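Ticket: Wrist view differs between gripper models in kitchen sim
Project: Curkus
Opened by: Sanne Stevens
Assigned to: Ruben Boersma
Status: Waiting for reporter
Priority: Normal

Sanne Stevens, 9:40
I'm comparing the Tornum two-finger gripper with the Renstead one on the dishwasher handle task. Same arm, same controller, same start pose, 600 episodes each. Renstead runs are fine. With Tornum the policy stops short of the handle and closes on nothing in 65 episodes. No collision warnings in the log. I restarted the simulator and loaded the kitchen again, same result.

Ruben Boersma, 10:15
Please attach a wrist camera view from the Tornum setup at the start pose, fingers open. Also send the camera mount file you used for both.
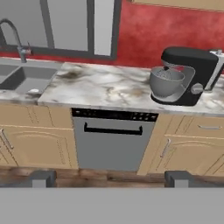
Tornum, start pose, fingers open, dishwasher straight ahead.

Sanne Stevens, 10:52
View attached. Mount file is the Renstead one, copied over without changes.

Ruben Boersma, 11:30
The gripper body takes up the whole bottom edge of the view. On Renstead only the fingertips show there. The Tornum body is 12 mm longer and the mount file doesn't account for it, so the tool point is off by the same amount. The arm thinks it has reached the bar handle when it hasn't.

Things to try:
1. Set the tool offset in the Tornum config to the new length.
2. Move the camera forward on the mount by 12 mm.
3. Run a short batch before the full set.

Shagufta Ansari, 13:05
I had the same problem on the drawer task in August. Step 1 fixed most of it. Clear the cached config too or the old offset gets loaded.

Sanne Stevens, 15:20
Did 1 and 2, cleared the cache. Short batch has 2 misses, both on the close command. Starting the full set now. Please leave this open until it finishes.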